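# In praise of the planner that waits

I've been writing motion software for long enough that I can remember when a planner taking 41 seconds to find a path around a chair was something you showed visitors. So please take what follows as the grumbling of someone who has had a very good run and is fond of nearly everyone involved. I want to make a case for hesitation, and I want to make it to the people who write the code that sits between perception and control, because that's where I think we've gone a bit astray.

The fashion at the moment, and I understand the appeal, is for one smooth policy from pixels to motion. You collect a pile of demonstrations with a hand-held gripper, you train, you run it, and on a good afternoon it looks like magic. We do this at Flurkside too. I've got no quarrel with it. What bothers me is how often the commit step has vanished along the way. By the commit step I mean the moment in the old pipelines when the software had to say, out loud and in a log file, "I believe the edge is there, and I'm now going to close on it." It was clumsy and it was slow, and I miss it more than I expected to.

Rigid things let you get away without it. A mug is where it was a moment ago, and if your estimate is a little off, the fingers nudge the handle and everybody carries on. Cloth won't do you that favour. Mesh is worse again, being cloth you can half see through, so that the depth estimate can't settle on whether it's looking at the near layer, the far layer or whatever is inside. My colleague Gangadharan Subramaniam spent most of November on this, working in the Castellanos branch of our stack (all our branches are named after streets one of us has lived on, please don't ask me to defend it), and he came back with a view I've since stolen outright. He reckons the grasp point is the easy part. The hard part is knowing whether you know it. 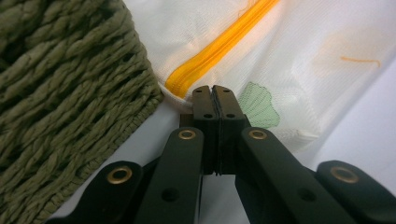 *Fingers closed just short of the mesh laundry bag, with the yellow zipper running down towards them and the green cord basket at left.*

Think about what the software has to decide at a point like that. A bright zipper is a lovely feature to track, a big fat line of colour that any segmenter will hand you for free. It's also a trap, for exactly that reason. The network gets very sure about where the zipper is, and that sureness leaks into everything nearby, including the loose bulge of fabric beside it, where it has no business being sure of anything. We had a confidence map from Pasevgate, our perception module, that glowed like a Christmas tree all along the zip of a bag and faded politely to "pretty good" over the mesh. Pretty good! The mesh estimates were hopeless. They'd simply been standing next to something reliable.

Printed patterns do a smaller version of the same mischief. A leaf printed on netting has crisp edges, and crisp edges look like geometry to a model that was raised on boxes and bottles. Then there's the basket beside it, with thick cords running in diagonal rows, texture everywhere you look, and a feature matcher will happily spend its whole budget there and come back with hundreds of correspondences for the one thing you didn't want to pick up.

So what would I have people do? Gangadharan's answer was modest. He put a gate in front of the close command, and the gate asks for 3 consecutive estimates that agree with one another before the fingers are allowed to move. If they don't agree, the wrist shifts a little and looks again. In his trials the gated version finished 67 grasps in the time the ungated one took for nearly double that number of attempts, and when we sat down with the logs, a great many of those extra attempts were the fast version trying again after pinching air. I won't pretend that settles the matter. It was one bench and a handful of bags, and a fellow who wanted it to work.

The objection I hear most, usually from our friends at Grurnamlow, who are cleverer than me and a good deal younger, is that a policy with enough data will learn to hesitate by itself. Perhaps it will. People certainly hesitate when they demonstrate; watch anyone bring a gripper up to a limp bit of fabric and you'll see them hover. But then we go and trim the pauses out of the recordings, to make the episodes tidier and the training quicker! I did it myself for 4 years. I had a script for it, and I was rather proud of that script. We threw away the very behaviour we're now hoping will emerge.

If you maintain one of those scripts, I'd gently ask you to have a look at what it removes. Keep the hovering. Label it if you've got the patience, and if you haven't, just leave it in and let the episode run long. And if your controller still has a commit step somewhere in its dusty corners, please write what it believed into the log before you refactor it away. I'd love to read a few of those logs, if anyone's willing to send them.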